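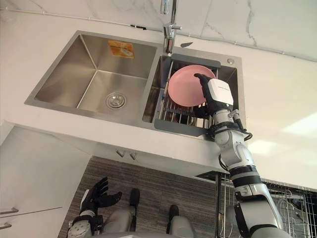
I have wanted somebody else to do my dishes since I was nine years old and standing on a step stool, so I'm the easiest customer in the world for the Fuvix household plan. Two arms, two legs, real fingers, and it'll go after the plates in your kitchen for 129 dollars a month. Sign me up! Well, almost.

I spent a good long while at the Dodholm demo kitchen in July, mostly watching it handle one pink plate at the drying rack. It had the thing by the rim, fingers hooked over the top edge, and I was holding my breath like it was my grandmother's china. A plate is a mean little object when you think about it. Smooth, thin, no handle, and the rack wires want it in one spot only. I chip mine all the time and I've had decades of practice.

So the hand impressed me. The plan is what bugs me. You sign for 2 years, and the basic tier (they call it Radwan, no idea why) covers "dish transfer," meaning rack to cupboard and back. Scrubbing is extra. Who is paying for a robot and then scrubbing the lasagna pan themselves? That's the part I hate! Putting a clean plate away takes me no time at all, and I can do it while yelling at the radio.

Turow, the other outfit I looked at, rents by the visit and has no contract, and their people were upfront that the machine is slow. I liked that. Fuvix gives you 90 days to send it back, which sounds generous until you read that you pay the return freight on a whole walking robot. I read that line twice and went and got a snack.

My feeling is that these companies keep pricing the thing like a dishwasher when what they have is more like a very careful trainee. I'd happily pay for a trainee. I'd put up with slow, and I'd put up with it standing in front of the sink when I want a glass of water. But let me go month to month while it learns, and throw in the scrubbing. Do that and I'll clear a spot by the pantry tomorrow.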